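Gronero, two arms and a lot of opinions

Gallery from the home build, September

I was asked to put this page together because I was the one who said it wouldn't work, and Jawad Gondal thought that would make me careful with the captions. Gronero is a two-armed robot that he and his brother Irfan have been putting together at home, on evenings when neither of them is too tired to hold a screwdriver. The aim, as written on the first page of the build notebook, is "a robot that does the bathroom." I have asked several times what "does" means. The current answer is that it gets through the door, picks up what needs picking up and wipes down the counter. The older answer included scrubbing the shower, and I notice it has been dropped without anyone crossing it out.

I have no quarrel with the workmanship. The cabling is better than mine. What I don't believe is the schedule, and I have doubts about the whole idea of sending a pair of arms to do a job that takes me 12 minutes with a rag.

Still, they asked for a gallery, so we start with the room they picked for the work. It's a tough one. There is marble on the walls, a big mirror over the vanity and a shower behind clear glass, and every one of those is a headache for anything that has to judge distance by looking.

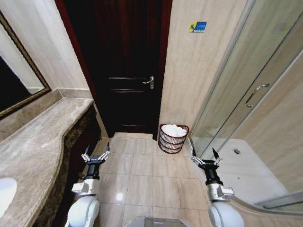 Irfan's view is that if the thing can cope with glass and mirrors, it can cope with anything. Mine is that you learn to drive in a parking lot first. We had this argument in the hallway and again over dinner, and Rukhsana Bukhari, who wrote most of the motion code, took neither side and went back to her laptop.

A word on the grippers. They are plain parallel ones, two fingers each, open and shut. Wubit Ejigu wanted something with more joints and priced a few, then came back to these. I think she was right. If a hand has only one way to move, you find out pretty fast why it dropped something.

The door is the test I care about most. It has a lever handle, and I'll grant that a lever is kinder than a round knob. You push down on it and it turns. But then you have to keep it down while you pull or push the door, and roll the base at the same speed, and not scrape the frame. In the notebook this is one line with a checkbox next to it. I would have given it its own notebook.

The wastebasket is next on the list. Jawad talks about lifting out the liner as if it were a solved problem. Thin plastic is miserable stuff to grab, for people too, and it changes shape the moment you touch it. I have put 6 dollars on the basket coming along with the bag. Humaira Pirzada took the bet.

Then the counter. The front edge has a wave in it, and a wiping path laid out as a straight line will either leave a strip dirty or run the gripper off into the air. Rukhsana says the path will follow the curve. I'd like to see it follow the curve 13 times in a row with the same rag, and I have told her so.

The software on the base is called Zirkier, for reasons that go back to before I was involved. The planner on top of it is Likavine. I am told the two talk to each other at all times. From what I've heard through the wall, so do Jawad and Irfan.

The parts list stands at 44 lines and I have been promised it is final. I was promised that in the spring as well. If you've built something similar and got it through a real door, in a real house, without a person standing by with a hand on the stop button, please write to Humaira. She keeps the mail for the project and will pass it on to me, even the letters that say I'm wrong.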